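Wasserkocher entkalken (auch unterwegs im Hotel oder in der Ferienwohnung)

Stand: 21.3.22

Kurzanleitung, weil ich das ständig gefragt werde. Geht zu Hause genauso, aber geschrieben für alle, die viel in fremden Zimmern schlafen und morgens Tee wollen.

Was man braucht
Zitronensäure als Pulver, 2 gestrichene Esslöffel
500 ml kaltes Wasser, bei großen Kochern mehr
ein weiches Tuch, am besten Mikrofaser
ein Holzstäbchen oder eine alte Zahnbürste
Zeit: 40 Minuten, davon die meiste Zeit nur warten

Ich fülle mir die Zitronensäure daheim in ein kleines Schraubglas und schreibe groß drauf, was drin ist. Sieht nämlich aus wie Zucker. Hemi Tuhiwai hat sich das mal in den Kaffee gerührt. Einmal.

Erst mal reinschauen
Deckel auf, Licht an, Boden anschauen. Weiße Flecken oder ein rauer Belag = Kalk, harmlos. Bräunliche Punkte können auch Kalk sein, mit Eisen aus dem Wasser drin, geht meistens mit weg. Riecht es nach Suppe oder nach sonstwas, dann lieber an der Rezeption einen anderen verlangen. Im Haus Sutherland haben sie mir ohne Murren einen gebracht, im Trirar musste ich zweimal anrufen.

Platz schaffen
Alles was am Kocher steht, zur Seite. Handy, Ladekabel, Kosmetik, Wasserflaschen. Der Kocher sollte gerade stehen und nicht direkt an der Kante. Kabel so legen, dass man nicht dran hängen bleibt, im Bad passiert das schneller als man denkt.

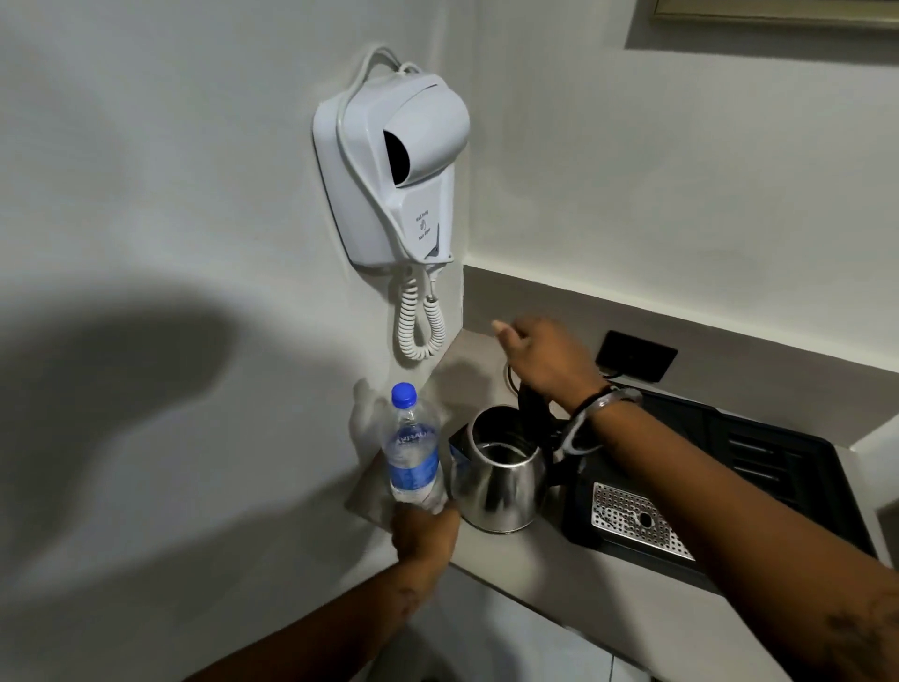
Zitronensäure immer kalt ansetzen. Also nicht aufkochen! Bei Hitze bildet sich Calciumcitrat und das sitzt dann fester als der Kalk vorher. Pulver ins kalte Wasser, umrühren mit dem Holzstäbchen, stehen lassen. Den Deckel lasse ich dabei offen, so wie bei dem Edelstahlkocher auf dem Foto, dann sieht man gleich was sich innen tut. Bei so einem dunklen Innenraum hilft die Taschenlampe vom Handy. Und wenn wie dort der Haartrockner samt Spiralkabel an der Wand über der Ablage hängt: solange die Finger davon lassen, bis alles wieder trocken ist. Dasselbe gilt für Steckdosen direkt an der Ablage, also nicht aus vollem Glas eingießen sondern langsam.

Einwirken
Nach 30 Minuten nachschauen. Blubbert noch was, dann arbeitet es noch. Bei dickem Belag Lösung wegschütten und neu ansetzen, bringt mehr als die doppelte Menge auf einmal. Mit der Zahnbürste vorsichtig am Rand entlang, da wo der Ausguss anfängt. Kein Stahlschwamm, keine Scheuermilch. Wer ein Kalksieb im Ausguss hat: rausnehmen, in ein Glas mit der gleichen Lösung legen.

Ausspülen
Stecker vorher raus bzw. Kocher vom Sockel nehmen. Ausgießen, dreimal mit klarem Wasser nachspülen. Dann einmal voll machen bis zur Markierung, aufkochen, wegschütten. Wer empfindlich ist, macht das zweimal. Schmeckt der Tee danach noch sauer, war es einmal zu wenig.

Aussen polieren
Polierter Edelstahl zeigt jeden Fingerabdruck. Tuch leicht anfeuchten, einmal rundrum wischen, trocken nachreiben. Nicht unter den Wasserhahn halten, unten sitzen die Kontakte. Griff nicht vergessen, der wird am meisten angefasst. Wasserflecken gehen mit dem Rest der Lösung auf dem Tuch weg, danach aber klar nachwischen.

Achtung bei Stein: Säure macht auf Marmor und Kalkstein matte Stellen, die bleiben. Im Zweifel ein Handtuch unter den Kocher legen, oder gleich im Waschbecken ansetzen, wenn das aus Keramik ist.

Essig statt Zitronensäure?
Geht, stinkt aber. In einem kleinen Zimmer ohne Fenster im Bad würd ich es lassen. Auch hier kalt ansetzen, normalen hellen Haushaltsessig eins zu eins mit Wasser, danach öfter spülen. Essigessenz ist mir zu scharf, und für Gummidichtungen ist sie auch nix.

Fertige Entkalker
Hab die Tabs von Fudia und das Pulver von Tesent probiert. Beide okay. Kosten halt mehr, und die Tabs lösen sich in kaltem Wasser arg langsam auf, vorher zerbröseln hilft. Bitte immer das draufstehende Mengenverhältniss nehmen, nicht meins von oben.

Wie oft?
Daheim bei hartem Wasser alle paar Wochen. Auf Reisen nur wenn man es sieht. Roy Oakley kocht im Hotel grundsätzlich einmal leer durch und schüttet weg, das reicht bei sauberen Geräten völlig.

Nachtrag zu den Mails vom August: ja, geht auch bei Kochern mit Kunststoffgehäuse, gleiche Menge. Für Kaffemaschinen schreib ich was Eigenes, da ist die Reihenfolge anders.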